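4. Teaching the microwave task by hand

I've done this one 272 times now and I still rush the start, so go slow. Before you record anything, bring one wrist in over the top of the oven and check its camera. You want the front edge and a bit of the door window in view.
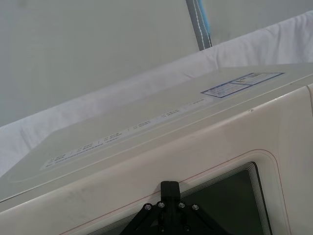
5. Record the open-door pose. With the door swung right out to the left, park both grippers over the table, fingers open, and hold for 12 seconds.

Caution: keep the left fingers clear of the door's edge. I've clipped it more than once!
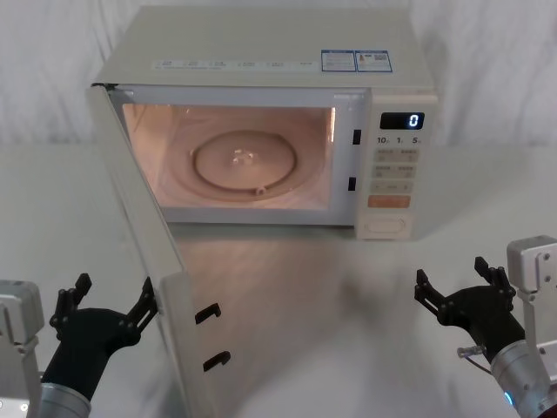 6. Now the reach. Shut the door, leave the left arm hovering out front (it's just along for the ride), and steer the right gripper to the bottom of the control panel, under the wide orange button. Ease off the speed for the last bit.

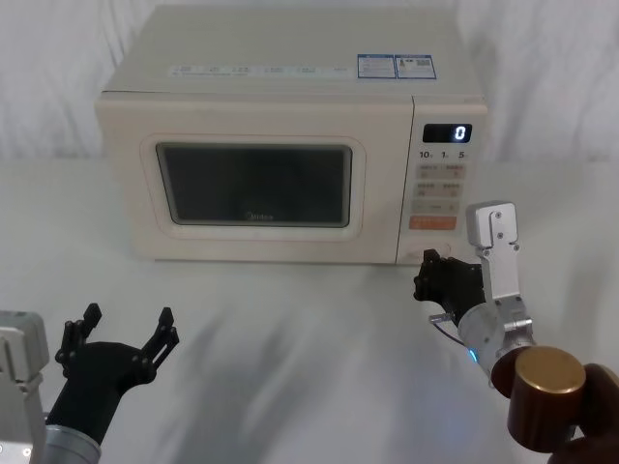
7. Save the run as Hesach 524 and send Jarmo Halonen the log.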